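The Ferry List

They closed the road to Puseck in August 2018 and after that everything went by water. Food, mail, people. Mostly people, and all of them coming our way.

I had the list. That was my job, the list. Glenys Entwistle ran the landing at Skolludville and she handed me a clipboard the first morning and said, write down everybody who gets off, name, age, where from, who they're looking for. Don't promise anything. Then she walked off to shout at a truck.

So. 265 names the first day. I wrote till the pen quit and then I borrowed one from Huw Vaughan, who wanted it back every ten minutes for the fuel slips.

You learn to write fast. You learn to spell by ear. An old woman said her village and I put down what I heard and she looked at it and shook her head, took the pen, fixed it. Two letters. She patted my hand like I was the one who'd been on the boat all night.

Looking for: brother. Looking for: wife, two girls. Looking for: nobody left, put nobody. I put a dash.
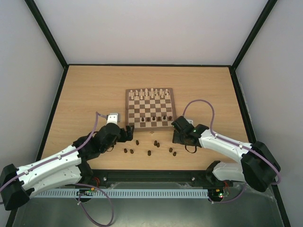

The second night was worse because it rained. The tents from Irkutora hadn't come, just the poles, a whole truck of poles. Glenys stood there in her yellow jacket and counted to herself with her eyes shut. Then she opened the school gym, which we weren't allowed to do. Mats on the floor. Kids asleep under the basketball hoop with there shoes on.

Marina Stergiou had the sick line. One doctor, one folding table, a box of gloves in a size too small. She sent the fevers left and the cuts right and when a man came up with nothing wrong with him at all she let him sit on her stool a while. He'd had a bakery. He told her about the ovens. She told me later she didn't remember a word of it, only that he had flour still in the seams of his coat, up by the collar.

Every few hours the radio. That was Zhenhua Lu over on the far side, in Puseck, with his own list. He'd read me who was waiting over there and I'd read him who had landed here and we'd listen for a match. Slow, slow. The battery went at the bad moments.

"Say again the last one."

"Spanos. Boy. Nine. No first name, he won't say it."

"Won't or can't?"

"Won't. He talks fine. He asked me what a generator costs."

I ran my finger down the pages. I had a Spanos. I'd had her since the first day, page three, woman, thirty-four, Looking for: son. I'd written it and gone right on to the next person. She was in the gym by the east wall. I knew which mat. I'd walked past it that afternoon carrying soup.

Don't promise anything.

I didn't go get her. I'm telling this straight. I asked Zhenhua for the mother's name first and he said hold on, and the radio hissed, and I heard him ask, and I heard nothing, and then a small voice, very annoyed, saying it like I was stupid for needing it.

It was the name on page three.

Then I went. I ran, I left the clipboard in the wet, Glenys yelled something. The mats all look the same in the dark. I stepped on somebody's foot, sorry, sorry. She was awake. She was sitting up with her back to the wall bars and her bag on her knees like she had a train to catch.

I said, there's a boy on the radio.

She didn't say anything the whole way down to the landing. She took the handset from Huw and held it wrong, and he turned it around for her. She pressed the button and just breathed.

"You have to let go so he can talk," Huw said.

She let go.

"Mama," the radio said, "I still have the key."
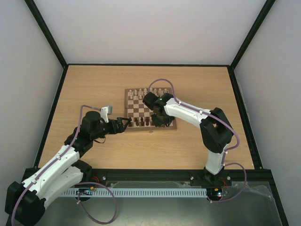

The chessboard, cream pieces along the far side.

No boat till morning. Florian Rainer had the only crew willing to go in the dark and Glenys said no, and he said he'd go anyway, and she said no again in a diffrent voice. So we waited. The woman stayed by the radio with a blanket on. Zhenhua kept the boy next to his. They talked till the battery went and Huw pulled one out of the truck, and they talked on that one.

I found my clipboard. Page three had run some but you could read it. I got the pen and next to Looking for: son, I wrote Puseck, alive, and the time. Then I didn't know what else to write, so I wrote key.

Florian left at first light. 89 people to bring back and one of them nine years old and asking, Zhenhua said, what the boat cost.

By then the line had started up again behind me. A man, a cane, a cat inside his shirt.

Name, I said. Age. Where from.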